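Teretti Lounge Tidying Set

Version notes, 2025-11-08. Maintainer: Kekeli Amoah

Contents

The set covers tidying of upholstered seating in shared lounges at two sites, Borken and Lulis. It holds 1,675 episodes. Each episode is one task on one piece of seating: straighten a cushion, move a cushion to a named seat, or clear a loose item from the seat or arm. Episodes run up to 50 seconds. Anything longer was split at the next point where both hands were free.

Seating labels

Cushions are labeled by cover, not by position, because position changes within an episode. Plain covers take "solid" plus a color. Printed covers take "pattern" plus the two main colors. Fixed parts of the sofa (arm, back strip) are furniture and are never labeled as cushions, even when the color matches.
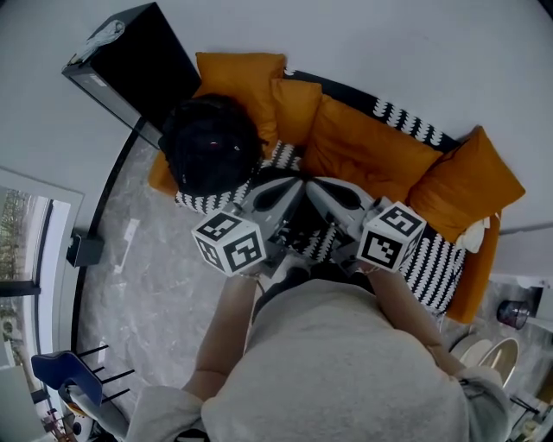
Curved sofa with mustard-orange and black-and-white patterned cushions; backpack on the seat side.

Loose items

Bags, cloths and clothing get one label each, plus the surface they rest on. If a bag rests on a cushion, the cushion is the surface. Items on side tables are labeled but are not task targets.

Known issues

Over 40 episodes from Lulis have the arm and the end cushion swapped in the labels. Fixes are planned for January. The Lambrakis split (21 episodes) has no surface field.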